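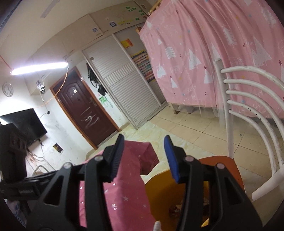
Robel Gebreyes says wrinkles are a character flaw in the fabric and the only cure is polyester. He wrote that in the margin of my first draft, in pen, and underlined it. I've kept it at the head of the chapter because plenty of students walk in thinking much the same thing, and by the end of the week most of them want to argue with him.

Chapter 7
Creases, Wrinkles and Why Cotton Holds a Grudge

So far we've talked about how fibers are spun and how yarns are woven or knitted. Now we get to the part everybody has an opinion on! You pull a shirt out of the dryer, leave it in a heap while you answer the phone, and an hour later it looks like a road map. What happened in there?

Start with the fiber. Cotton is nearly all cellulose, and cellulose is made of very long chains lying side by side. The chains cling to each other through hydrogen bonds, which are weak one at a time but strong in a crowd. Bend the fiber sharply and some of those bonds let go. The chains slide a little, and new bonds form in the new position. Now the fiber is happy being bent (I know, fibers aren't happy, but you'll remember it this way).

Water makes all of this easier. It slips in between the chains and loosens their grip, so damp cotton creases faster than dry cotton. It also flattens faster, and that's the whole trick behind a steam iron. You loosen the bonds with moisture and heat, press the cloth flat, and let it dry and cool while it's still flat. My aunt used to sprinkle her tablecloths, roll them up and leave them overnight before ironing, and she had never heard of a hydrogen bond in her life. 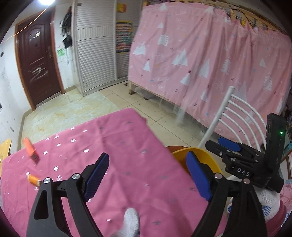 Wool behaves differently. Its fibers have a natural crimp, like tiny springs, and they tend to work their way back into shape if you give them time. Hang a wool jacket in a steamy bathroom and quite a lot of the damage falls out. Linen is cellulose again, like cotton, but stiffer, so it creases if you so much as look at it. Polyester takes up very little water, and its chains stay put at ordinary temperatures. Get it hot enough, though, and you can press in a pleat that will outlast the skirt.

Fabric structure matters too. Knits have loops that can shift and give, so a T-shirt usually comes through a suitcase better than a dress shirt of the same fiber. A tight, flat weave has nowhere to go.

Before you read on, try the overnight test. Cut two squares from an old cotton pillowcase, fold each one in half, and dampen one of them. Put both under a 500-gram bag of rice. Unfold them in the morning and write down what you see, and hang on to the squares for Section 7.2, where we measure the angle each fold springs back to.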